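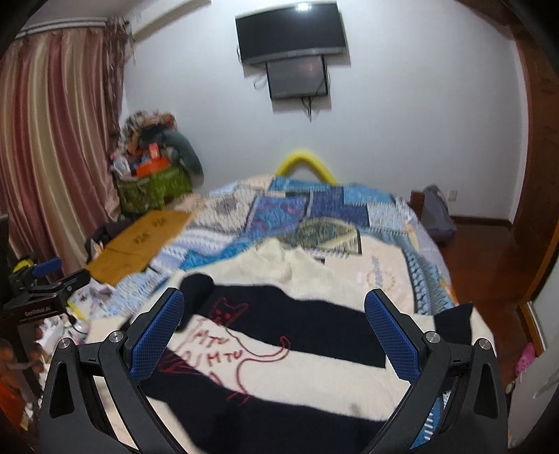

Kelechi Ekpo

How to score a bed-making test for a home robot

Bed making is a poor first chore for a machine and a good test of one. The bed stays put, the task has a clear end state, and a person can do it without thinking. Current systems still fail at it often enough that a single pass/fail number hides most of what went wrong. The procedure below splits the chore into steps that can be scored separately. I use it on two-finger grippers. It should work with any end effector that can pinch cloth.

What you need

A bed that can be reached from at least one long side and the foot. One blanket and one quilt of different weights. A tape measure. A timer. A score sheet with one line per step and a column for the failure code. Use bedding with a bold print if you have it. Wide stripes are best, because a twist or a doubled layer shows as a break in the pattern, and both you and the vision system can check against it.

Step 1. Set the start state

Do not start from a flat bed. Lab demos tend to, and the results do not carry over to a bedroom. Bunch the blanket toward the foot so that it has several standing folds and at least one corner turned under. Leave the quilt where it would land after a night's sleep. If the bed normally has things on it, such as paper, cardboard or a stray square of cloth, leave those too and score their removal as its own step.

Write down the start state in one line. Repeat it as closely as you can between runs. Cloth never goes back the same way twice, so plan on 25 runs before you compare two systems.

Step 2. Clear the surface

Each loose item must be lifted off the bed and put in one named place. Flat sheets are the hard case. Paper lying flush on a quilt gives a parallel gripper no edge, and most controllers will pinch the quilt along with it. Score a lift as failed if any bedding comes up with the item, even if it drops back.

Large flat cardboard is easier, but watch the swing radius. A stiff sheet held at one corner will reach well past the gripper and can knock into the wall or anything mounted on it.

Step 3. Find a corner

This is where most runs end. A fold near the middle of a blanket looks much like a corner in a single view, and a gripper that grabs a fold will drag the cloth into a rope. Allow 9 attempts per corner. Record the following codes:

F: grasped a fold
L: grasped two layers
M: missed, closed on air
U: picked up the layer underneath

Dark cloth produces more F and M codes than light cloth. On a black and white blanket, log the color at the grasp point as well. The Zudska planner we tested in May did well on white bands and poorly on black ones, and the overall score did not show it.

Step 4. Pull and spread

With the corner held, the machine moves it to the matching corner of the mattress. Use slow, constant speed for the first set of runs. Textured pads hold woven cotton well but can creep on fleece, so mark the grasp point with a washable dot and measure its distance from the pad after the pull. More than 6 mm is a slip.

A one-arm system has to release, travel and regrasp. Start the timer at first contact and do not stop it for travel. People comparing one arm with two often leave the travel out, and it is most of the run.

Step 5. Layer the quilt

Repeat steps 3 and 4 with the quilt. Quilts with shaped or zigzag edging need a separate note, as edge detectors trained on straight hems report many false corners. The Plimberg model returned one at nearly every point of the border.

Step 6. Check the end state

Measure overhang on both long sides. Press flat nothing by hand. Count any ridge taller than a finger as a wrinkle.

Reading the scores

A practiced adult finishes this in well under two minutes. Our best full run with the Skalanow arm took 800 seconds, with one human reset at step 3. The spreading itself was acceptable. If your results look similar, spend your time on corner finding before you buy a faster arm.

Can a machine make a bed yet? On a prepared bed, with the right blanket, yes. On one that has been slept in and used as a table, it can do parts of the job with a person standing by.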